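Bench Rules FAQ - Household Object Stations, Ellbridge site

Last edited 6/25/26 by Rizal Wattimena. Replaces the old two-page sheet. If you still have the old sheet taped up somewhere, take it down.

Who has to follow this?

Everyone who runs an arm at Ellbridge. Operators, people doing resets, visitors with a badge who get handed the controls for five minutes. Also the Nugroho team when they share our bays. Their own rules apply on top of ours, and where the two disagree use the stricter one.

Do I need training first?

Yes. Half a day at the bench, then 9 supervised runs signed off by a shift lead. Runs at the Brinia site count if the lead there signed them. Watching somebody else's runs doesn't count, we get asked this a lot.

What does a ready bench look like?

Table clear except for the task object. Nothing of yours on it, no phone, no badge, no tape roll. Wipe down at start of shift and again after lunch. Small specks are OK if they don't move and don't stick to the fingers. Anything that rolls, comes off. Wall panels closed and latched before you power up.

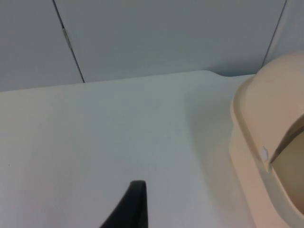
Where do I start the gripper?

Off the object, always. Start pose is above open table with a clear gap on every side, fingers not touching anything. If you power up and find the fingers in contact with something, don't drive out of it. Hit hold, call the lead, back it off by hand in free mode. Two cracked housings last year came from people trying to steer out.

How fast can I go?

40 percent speed cap for anything with a hinge, lid or drawer. Full speed only over open table and only after your sign off. The cap is set in Javex under bench profile, not in your own operator profile, so check it each time you log in. It does reset. Yes we've asked for a fix.

Can I reach in while the arm is live?

No. Hold first, wait for the light, then reach. Applies to "just nudging it" too. Applies to leads. If you're doing resets for another operator, say "hands in" and "hands out" out loud and wait for the answer both times.

What about plastic items?

Check for chips and cracks before the first run. Look at corners and along the bottom edge, that's where they go first. Small scuff: log it, carry on. Crack you can catch with a fingernail: pull the item, tag it, get the spare. Do not tape or glue. A glued part passes the look test and then lets go mid-run.

Grip force for thin plastic stays on the low setting. If the low setting slips, the answer is a better contact point. Ask before you touch the force number.

Where am I allowed to grip things with lids?

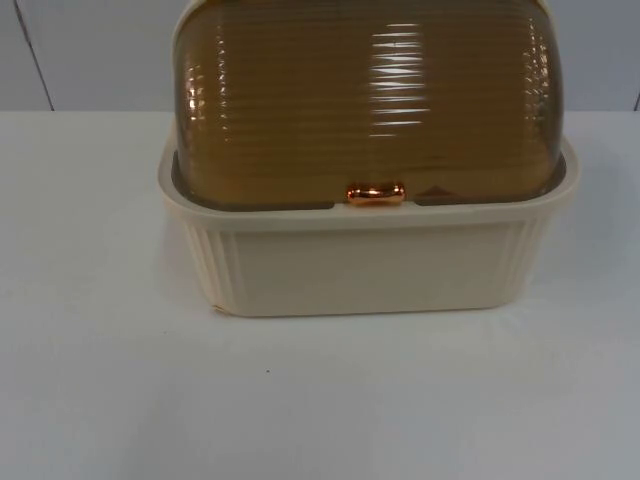

Use the handle if there is one. It's the default contact point for every lidded item on the list and you don't need approval for it. Any other contact point has to be written in the task card first. On the bread box that means the little copper-colored bar at the bottom front of the lid, not the ribs. Ribbed surfaces give you a patchy contact and the fingers can skip from one ridge to the next. The rim of the base is off limits too unless the card says so. Come in slow, close on the bar, follow the lid's own path. Don't pull straight out at the bench edge and hope.

The lid won't move. Now what?

Stop. Open the fingers, back away, hold. Then try it by hand with the arm held. If it's stiff by hand, it's an item problem, tag it. If its fine by hand, it's a path problem, go back to the card. Two tries with the arm is the limit, then you call a lead. No third try at higher force, ever.

Does the object go back in the same spot?

Depends on the card. Fixed cards: same spot, front facing you, base flat on the table. Varied cards: move it somewhere new within the reach area, and never so close to the edge that part of the base hangs over. If the card doesn't say, treat it as fixed.

See-through or shiny items, anything special?

Look for glare before you begin. Amber, clear and polished stuff can throw bright streaks. Some glare is fine and you don't have to chase it. If you can't tell where the handle ends, change the item's angle a little (varied cards) or ask the lead about the lights (fixed cards). Don't move lights yourself, the other bays are set off the same ones.

Can I leave a run going and get coffee?

No.

How long can I stay on the controls?

22 minutes, then a break or swap. People push this one. Tired operators close too early and grab things sideways. Javex shows the timer top right, it won't stop you so you have to watch it.

What do I write down?

Item, card, bench, your initials, any contact you didn't mean to make. Even light ones. Unplanned contact with the wall or table gets logged too, with the arm's position if you have it. Nobody gets in trouble for a logged bump. An unlogged one that shows up later as damage means you redo teh supervised runs.

Food props?

Not at these stations. Bread boxes, bins and jars run empty unless the card lists a prop, and listed props are the foam ones from the cabinet. No real bread. Crumbs get in the finger joints and cleaning those out takes most of a morning.

Who can change a rule?

Send it to Rizal with the bench number and what went wrong. Rules get reviewed each June, sooner if something breaks. Until the page changes the rule stands, even if your lead agrees with you.

I found something here that doesn't match my task card.

Card wins on contact points and placement. This page wins on anything to do with hands, speed or force. Tell the lead either way so one of them gets corrected.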